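4.2 Verpackungsaufgaben

Im Teilversuch Gulusia untersuchten wir, ob sich das Zukleben von Versandkartons einem zweiarmigen System übertragen lässt. Merrick hatte dies für gleich große, leere Kartons bejaht. Unsere 214 Durchläufe stützen diesen Befund nur sehr eingeschränkt. Schon beim Anlegen des Klebebands an der unteren Kante verlor die Steuerung häufig den Kontakt zum Karton.
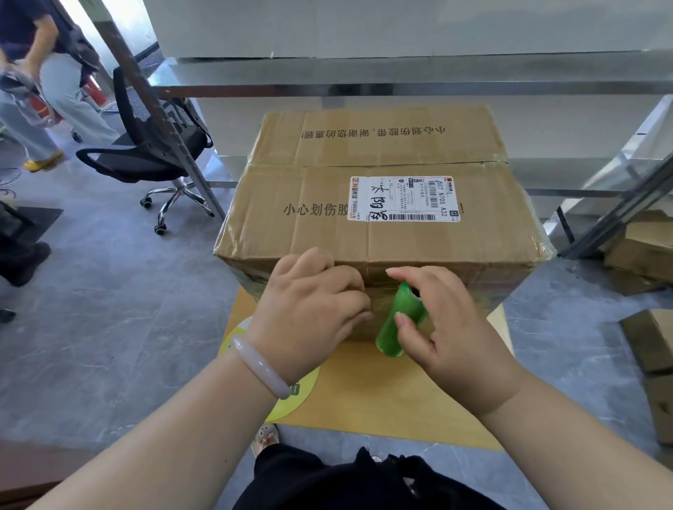
Abbildung 3: Kleben der vorderen Unterkante von Hand. Die linke Hand drückt gegen den Karton, die rechte führt die Rolle.

Bandspannung und Gegendruck müssen laufend aufeinander abgestimmt werden - eine Regelung, die im Modell von Ruddock fehlt. Auch 1.169 zusätzliche Demonstrationen änderten daran wenig. Die in der Literatur genannten Erfolgsquoten halten wir deshalb für kaum auf den Packtisch übertragbar.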